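Killeck Contour Desk in White: Furniture Review

Tremcombe Facilities Office
31 May 2023

The Killeck Contour Desk is a long white desk sold for small offices and shared rooms. It was purchased by the Tremcombe Facilities Office at a price of $247, delivered flat, and placed in a narrow room with a wooden floor, next to an existing refrigerator. This review covers assembly, fit, surface and daily use. Killeck did not supply the desk and did not see the text before publication.

Assembly was carried out by Volkan Demirtaş in a single session. The printed instructions are clear up to the point at which the legs are attached, where two drawings appear to have been exchanged. All fasteners were present. The supplied wrench is short, and staff are advised to use their own. 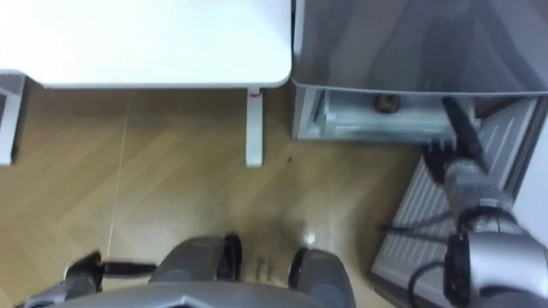 Fit is the most important question in a room of this size. The desk stands directly beside the refrigerator, which has its freezer compartment at the bottom, and both must remain usable. The rounded front corner is a real benefit in this position. A person reaching into the lower compartment does so close to the table leg, and a square corner at that height would be a regular source of bruises. The slender legs leave the floor beneath the top open for cleaning.

The office also considered the Voto straight desk, which is deeper and has square corners. It was rejected on the basis of the floor plan alone and was not tested.

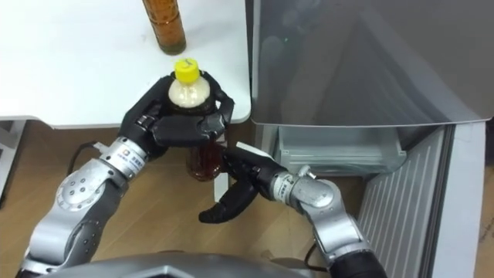
SURFACE AND CLEANING

The white top has a matte finish, and it does not throw back glare from ceiling lights. Bottled tea and similar drinks are kept on the desk by most users of the room, and the finish was judged mainly on how it handles them. Rings left overnight came off with a damp cloth. A coffee spill left for a full weekend required a mild detergent and left a faint shadow, visible only from a low angle. Pencil marks are more stubborn than either, and abrasive pads should not be used. 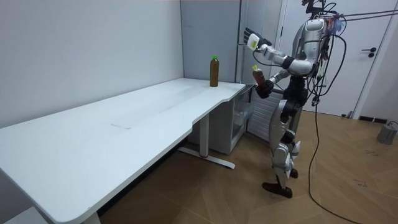
The Killeck desk, with its curved edge at its near right end.

The curve divides opinion. Melahat Çetinkaya, who reviewed the desk for the office's purchasing file, found it comfortable to sit at and noted that the wider section holds a monitor without difficulty. Others would have preferred a straight edge – a clamp-on lamp could not be fixed securely along the curve, and had to be moved to a straight section.

Stability is good under ordinary loads. Leaning on the top with both forearms produces a slight movement along the length of the desk, which was reduced after the leg bolts were tightened in the second week.

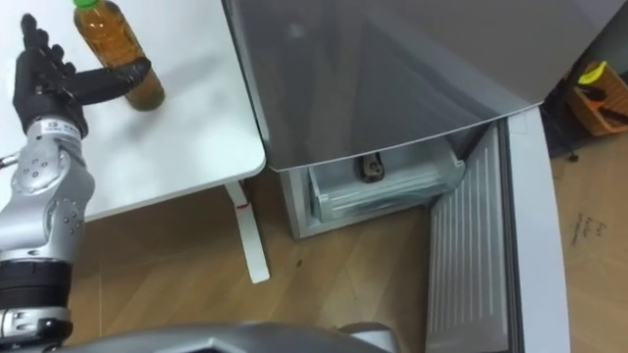

Drinks and other tall items are best kept toward the back of the top, away from the refrigerator side, where sleeves and bags tend to pass. The desk has no raised rear edge, and small objects can roll off if it is not pushed against a wall. Killeck lists a rear rail as a separate purchase. The office has ordered one and will add a note to this review in June if it proves useful.

The desk is rated 4 out of 5 and is approved for small rooms. It is not recommended where clamp-on equipment is required at every seat.

Contact the Facilities Office | © 2023 Tremcombe | Back to top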